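Ploruvgate building, ladders and steps, December round. Inspected by Wanting Xiong, comments by the same, who would like it noted that the loft is cold.

Key: **P** pass, **F** fail, **M** mend and look again. An item marked F goes behind the red door. It does not go back to the stockroom "just for the afternoon".

## 1. Paperwork

- [x] Register found. **P.** It was under the kettle and has a ring on the cover.
- [x] Every ladder in the register is in the building. **P**, after a search. Tag 193 was in the upstairs toilet, holding the window open.
- [ ] Every ladder in the building is in the register. **F.** There is an aluminium one behind the boiler with no tag. Mostafa Ouali thinks it came with the lease. Tag it or get rid of it.
- [ ] Users have signed the briefing sheet. **M.** Kai Reinholz has signed twice and Ruoxi Du has not signed at all. I am not accepting this as an average.

## 2. Tag 193, wooden stepladder, stockroom

- [x] Stiles straight, no splits. **P**
- [x] Treads tight. **P**
- [ ] Cords equal in length and sound. **F.** One cord is a cord. The other is parcel string, tied very nicely.
- [ ] Clean. **M.** Paint on the top three treads. It isn't slippery, but paint hides cracks, so it needs scraping before I'll sign for it.

Comment: take out of use until both cords are replaced together. Buying one to match the string does not count.

## 3. Tag 287, extension ladder, yard

- [x] Rungs: no bends, no play. **P**
- [x] Catches engage on both sides. **P.** Stiff on the left. Oiled it.
- [x] Rope and pulley. **P**
- [ ] Feet. **M.** Both rubbers present, one worn down to a shine. Replace the pair.
- [ ] Stored off the ground on its brackets. **F.** The brackets are in use for bicycles. The ladder is on the ground, in a puddle, beneath the bicycles.

Comment: I raised the bicycles last time. They were then moved along by one bracket, which I can only admire.

## 4. Kick stools, all floors

- [x] Castors retract when stood on. **P** on the ground floor.
- [ ] The same, first floor. **F.** The one by the photocopier carries on rolling with you aboard. I found this out in the recommended manner, holding on to the photocopier.
- [x] Rubber ring at the base. **P**
- [ ] Top mat stuck down all the way round. **M.** Lifting at one side. Glue, weight, leave overnight. The weight should not be a member of staff.

## 5. Fixed ladder to the loft

- [x] Wall fixings. **P.** All tight.
- [x] Hatch stays open unaided. **P**, since Mostafa changed the stay. Thank you.
- [ ] Light works at the top. **F.** It works at the bottom, where there is also a window.
- [ ] Landing clear. **F.** Four boxes marked "Usetti, do not move". I moved them. They contain coat hangers.
- [ ] Hand grips. **M.** See the last note.

## 6. People

Observed without warning over a lunch hour, as agreed.

- [x] Ladder checked before use. **P** for Ruoxi, who did it properly and still hasn't signed the sheet.
- [ ] Three points of contact. **F.** Kai had two, then a sandwich.
- [ ] Top tread not stood on. **F.** The excuse given was that the top shelf is high. It is. We own a taller ladder.
- [x] Flat shoes. **P**

## 7. Actions

| What | Who | When |
|---|---|---|
| Cords, tag 193 | Mostafa | before next use |
| Feet, tag 287 | Mostafa | this month |
| Bicycles | their owners, who know | today |
| Rolling stool, out of service | Kai | done, he says |
| Loft light | Hongmei Duan to ring Renau | this month |
| Sign the sheet | Ruoxi | please |

Hongmei has also asked whether we could borrow the platform steps from Zheng next door for the big shelves. Yes, if they come with an inspection tag I can read. The last pair had a tag bleached completely white.

## Last note, item 5
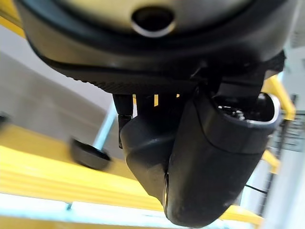 The hand grips on the loft ladder are the one thing I expect an argument over, as they look fine. They are smooth, black and hard, and you only find them out with dusty palms on the way down. What I want fitted is a sleeve with some bite to it, closer to the finely ribbed strip along the lip of that black housing than to the broad smooth finger underneath, which has the same slightly scuffed look as our present grips. Mostafa has the catalogue. Get the ribbed ones, fit them to both stiles, and call me back up to the loft when it has a light.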